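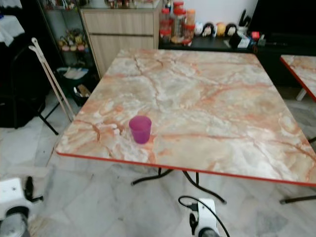 Large table, near side, with cup. Red edge band, dark metal legs.

The Lomau room holds tables with a marble-patterned top and a red edge band. This gallery is part of the Piden surface record, which covers tabletops and floors room by room. Entries are kept short. Pattern, edge and supports are noted where they show, and dimensions are kept in the separate room sheet.

The top on the large table mixes cream, beige, white, gray-green and peach, with rust-orange veins running across it at irregular intervals. One darker, reddish vein starts at the far left and runs toward the middle. Corners are rounded. The second table, to the right, has the same peach, cream and gray pattern and the same red edge, but the support showing under it is white - list it separately when ordering feet or caps.

The purple cup is plastic and slightly translucent, with a wide rim and a narrower base.

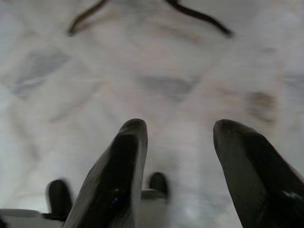
Mohammadi, surface records editor
September 17, 2020

White marble surface at close range, veining soft gray with a little beige. Two gray patches interrupt the veins, one diamond-shaped and one closer to a triangle. Blur spreads the veins into wide bands, so line width should not be measured from this view. Use it for color only.

Record number 1032. The Sindasberg rooms follow in the next gallery, in the same order - tabletops first, then floors.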